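**Urnness issues working rules for robot handling of cloth**

URNNESS, June – Urnness has published a set of working rules for robot arms that pick up, move and fold cloth. The document, titled *Lavon: Handling of Soft Goods by Two-Finger Grippers*, covers the condition of the gripper, the state of the work surface, grip placement and the records to be kept for each session. It applies to all Urnness benches from the start of the month and is open to outside users without charge.

Existing machine safety standards deal with guarding, stopping and speed. They say little about how a gripper should be prepared for a towel or a wiping cloth, and until now each Urnness bench has followed its own habits. The result was that test records from one bench could not be compared with those from another.

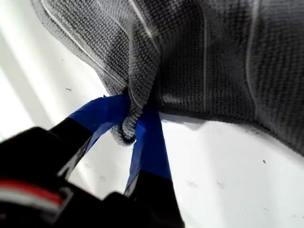
*Two-finger gripper with taped fingers holding a gathered fold of grey cloth over a white work surface.*

The main points of the Lavon rules are as follows.

- **Finger covering.** Tape may be used on gripper fingers. It must be a single colour that contrasts with the cloth, and both fingers must be covered. Wrinkled tape is allowed. Tape that has come away from the finger over its full width must be replaced before the next session.
- **Work surface.** The surface is to be plain and pale. Marks, specks and lint are recorded at the start of the session, so that they are not later taken for wear from the fingers.
- **Grip.** The operator records whether the cloth is held at a hem, a corner or a fold. A gathered fold counts as one grip, whatever the number of layers.
- **Cloth.** Weave, colour and any stripes or seams are entered once per item. An item is withdrawn after 300 grips.

Fingertips are treated separately. Where a soft pad is fitted, the pad and the tape beneath it are checked together, and the check is repeated every 50 grips. Pads are always changed in pairs.

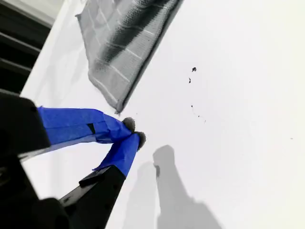
The closing distance with no cloth between the fingers must also be entered in the log. It is measured at the tips, and a change of more than 2 mm from the last entry requires the gripper to be set up again. The same applies after any change of tape, even if only one finger has been rewrapped.

"Most of the differences we found between benches came from small matters of preparation," said Alvar Eide, who led the drafting work at Urnness. "One group changed tape every morning and another changed it when it fell off. Both had reasonable results, but the two sets of figures could not be put side by side."

The draft was tried on benches at Solheim and Estier before release. Both sites asked for the section on lighting to be shortened. The final text requires only that the lamp position stays fixed during a session and that shadows from the arm or rail are left as they fall. Solheim also asked for a limit on pulling force. This has been held over to the next edition, as the two sites measure force at different points on the arm.
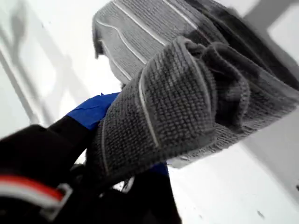
*Grey striped towel gripped at a bunched fold.*

The rules do not replace a risk assessment and do not cover people working within reach of a moving arm. Sites that need such cover should continue to apply the standards already in force for their equipment.

Comments on the first edition may be sent to the Lavon desk at Urnness. A log sheet and a list of terms are supplied with the document. Edition 2 will be prepared once both trial sites have returned their logs.

**Notes for editors**

"Soft goods" in the Lavon rules means woven or knitted items without rigid parts. Garments with zips or buttons are excluded from the first edition.

Contact: Alvar Eide, Lavon desk, Urnness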